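Sundaswood Honor Escort Log – README

Hi, and thanks for opening this before opening the spreadsheet. I'm Anong Inthanon, and I keep the log of escort and flag line missions for the riders around Sundaswood. For years it lived in a spiral notebook in my saddlebag, and then in my head, which is a bad place for it. Duangjai Chaiyaporn talked me into typing it all up so families, other riders and the local history folks could use it. So now it's a data set, and data sets need a README, and this is mine.

What's in it

One row for each mission. A mission is any time a family asked us to come and we came: funerals, interments, welcome homes, a couple of headstone dedications. The first release has 88 rows. Of those, 80 are funerals or interments and the rest are everything else lumped together.

If we got asked and couldn't make it (snow on the Ullmont grade, mostly), there's no row. I thought hard about that one. Those requests matter to me, but I never wrote them down properly back then and I don't want to guess.

The columns

mission_id – just a number, in the order I typed them in. It doesn't follow the calendar, so please sort by mission_date if you care about order.

mission_date – the day of the service. Where a service ran over two days (visitation one evening, burial the next morning) I used the burial.

place – town or cemetery. Sumampouw and Sumampouw Hill are two different cemeteries four miles apart, and yes, people mix them up, and yes, I've stood at the wrong gate holding a flag.

branch – branch of service as the family gave it to us. If someone served in two, both are there with a slash between.

riders – how many of us signed the sheet. Folks who came in a car count the same as folks on two wheels. You don't need a motorcycle to hold a flag!

weather – my own words. "Mean wind" means a mean wind, it isn't an average.

notes – anything else, cleaned up a bit from the notebook.

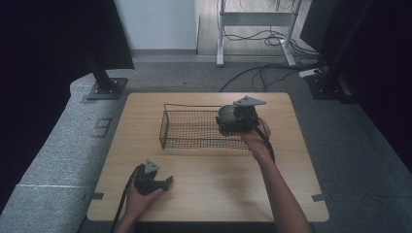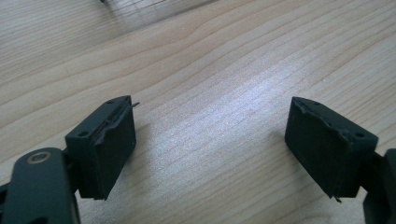

Reading time: 4 minutes

Names and privacy

The veteran's name only appears if the family said yes. I called or wrote to every family I could find, and 32 of them wanted the name in. Those calls were long and I loved nearly every one of them. The other rows say "name withheld", and I'd ask you not to go matching them up with old newspapers. You probably could. Please don't.

Rider names aren't in here at all. A few of our people would be happy to see theirs and a few would be hopping mad, so I left out the lot.

Where it came from

The notebook first, then the sign-in sheets, then Duangjai's emails, because she answers the requests and never deletes anything. When the notebook and a sign-in sheet disagreed on the number of riders, I went with the sheet. People sign the sheet standing right there in the parking lot. I wrote the notebook at night with cold hands.

Duangjai read every row back to me over the phone and we fixed a bunch of typos that way. She also caught that I'd been spelling one cemetery wrong the whole time.

Things that are off

There are 11 rows with nothing under riders. The sheets got soaked on the ride home and I couldn't read them. Blank means I don't know – it does not mean zero, so don't let your software fill in a zero for you.

March looks very busy. Some of that is real, and some of it is spring interments for people who passed in winter when the ground was too hard to dig. If you're making a chart, keep that in mind.

Early rows have short notes. I got wordier as I went (you may have noticed).

The file

It's a plain CSV, commas between the columns, quotes around the notes. It opens fine in any spreadsheet program I've tried. Some of them like to rearrange the dates, so check a few rows before you save over anything. The mirror copy is on the Purar site under community records, same file.

Using it

Go ahead and use it for school projects, local history, a slideshow at a reunion, whatever you like. Don't sell it, and don't use it to contact families. If you print something from it, I'd sure like a copy for the notebook.

Fixes

If you were at a mission and I've got it wrong, tell me. The mission_id and what needs changing is all I need. If it's about a name, the family gets the final word.

Changes

Tuesday, January 10, 2023 – first release.

Next up – typing in the second notebook. Duangjai has it at her place and I have to go get it.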